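Usamos cookies propias para recordar tus preferencias. Aceptar | Configurar

Litano-mesita: LÉEME

¡Hola! Soy Annick Pons y llevo este conjunto de demostraciones desde enero. Si ya conoces Kisano, el conjunto anterior, la estructura de carpetas es la misma y puedes saltar a los cambios. Si no, sigue leyendo, que es corto. 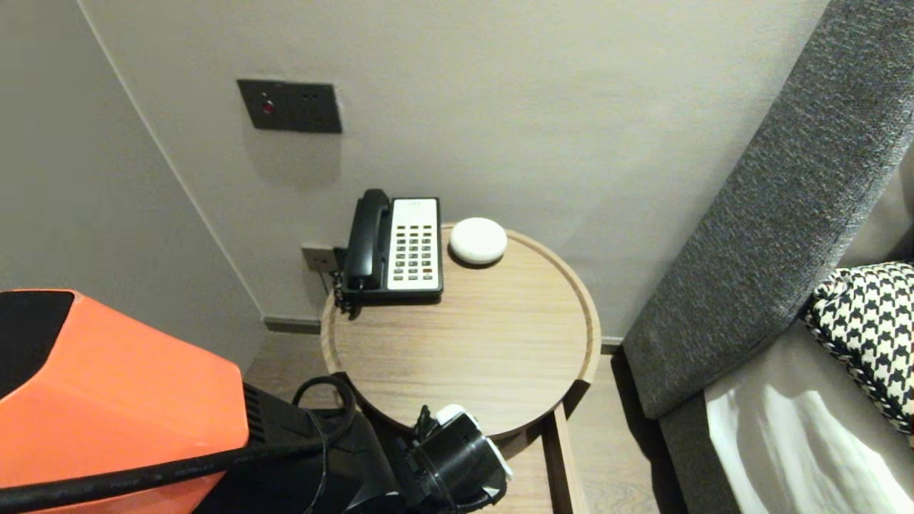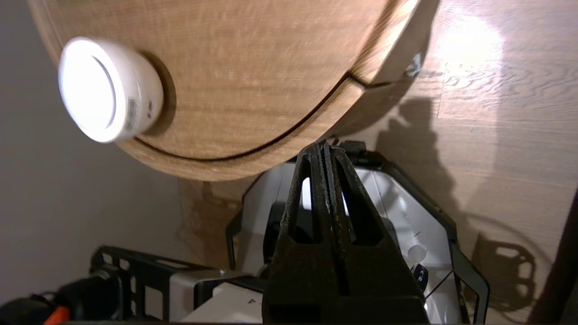

Cámara de cabeza y cámara de muñeca, mismo sitio. En las dos se ve la pinza negra y una superficie redonda con veta de madera clara, con una pieza blanca encima.

Qué contiene

Son 152 episodios de teleoperación en un rincón de salón: acercar la pinza, coger un objeto pequeño, dejarlo en otro punto y retirar el brazo. Todo lo hemos manejado a distancia Mélanie McIntyre y yo por turnos, y se nota quién es quién (ella va directa, yo doy un rodeo antes de cerrar la pinza). El operador va en el campo "operador", por si quieres separarnos al entrenar. ¡A mí me ha resultado útil!

Cada episodio trae los dos vídeos, las posiciones articulares, la apertura de la pinza y una frase en español con la instrucción. El paquete completo descomprime en 798 archivos, contando índices y notas.

Cambios respecto a Kisano

- Las órdenes del mando se guardan aparte del estado medido. Antes iban mezcladas y era un lío tremendo.
- He quitado las pausas largas del principio.
- Los intentos fallidos se quedan, marcados con "exito: 0". No los borres sin mirarlos, porque algunos tienen recuperaciones muy buenas.

Cosas que conviene saber

La cámara de muñeca se inclina con el brazo, así que no esperes un horizonte recto. También hay reflejos y sombras de la propia pinza; yo no he corregido nada de eso. En 4 episodios los vídeos van desfasados: están en la lista "revisar.txt" y pienso arreglarlos con Sturkix cuando saque un rato.

Para cargarlo todo, ejecuta el script "abrir_litano" desde la carpeta raíz. Dudas y errores, en el tablero de Caron, que lo miro casi a diario.

Última revisión: 9 de mayo

Compartido 200 veces · 4 comentarios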